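Courses > Handling and Automation > Handouts > Visit notes, Brasdale
September. Posted by the course office, 2nd years

Notes from the Brasdale open day (bin picking demo)
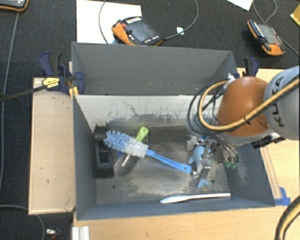
Fig. 1. KUKA arm over the bin, gripper down at the light blue toy. Mixed objects, Brasdale.

Typed up fast, will tidy before the revision session. Slides from the talk are separate.

Who was there: Suker (the integrator, ran the demo), Koturen (grippers, talk only). The Pavlović cell was closed to visitors so no notes on that.

1. The task
Pick one object at a time out of a bin, put it down elsewhere, repeat. No fixed order, no fixed positions. Contrast with last term's conveyor example where every part arrives the same way up.
Bin = walls. Walls are half the problem. Gripper has to reach in without the wrist or the hoses hitting the rim.

2. Look at the objects in fig. 1
- brush lying across the trowel. Overlap. Lift the trowel first and you drag the brush with it
- trowel blade is reflective, bad news for depth cameras (see wk 3, missing points)
- white knife-shaped thing, long and thin, nearly parallel to the front wall. Which way should the fingers close? Think about the gap to the wall before you answer
- dark block on a dark worn floor, poor contrast
- black plastic thing up against the left wall, so one side is awkward to get a finger behind
- toy: rounded body, bits sticking out. Where would you grip it? Discuss

3. Cables and hoses
Easy to forget in simulation. Thick tan hose along the arm, black loops next to it. Suker's engineer said they lose more time to hose routing than to software in the first month of a job. Every wrist turn pulls on something. Limit joint 6 in your planner, dont leave it at full range.

4. Fixing the bin down
Clamps on the rear corners. If the bin shifts by a few mm your calibration is wrong and every pick is wrong by the same amount. Cheap fix, check it first when picks go off all in one direction.

5. Numbers from the talk (copy these)
400 attempts in the trial they reported
81 per cent success, first attempt only
2 retries allowed per object, then skip it
30 seconds limit per object incl. retries
Note success = lifted AND placed. Dropping it on the way counts as a fail. Some papers count the lift only so be carefull comparing.

6. For the seminar
Work out how many of the 400 failed. Then say what you would want to know about those failures before buying teh system. Half a page, no more.
Sketch two grasps for the trowel, one on the handle and one on the blade. Mark finger directions.

Comments (4)

gripperfan: is it 81 per cent of attempts or of objects? my notes say objects

course office: Attempts. First ones only, so a retry that worked isn't in there.

mk_2ndyr: can we do the brush instead of the trowel for the sketch

course office: Yes if you show the bristle end as well as the handle. Hand in at the seminar, paper please.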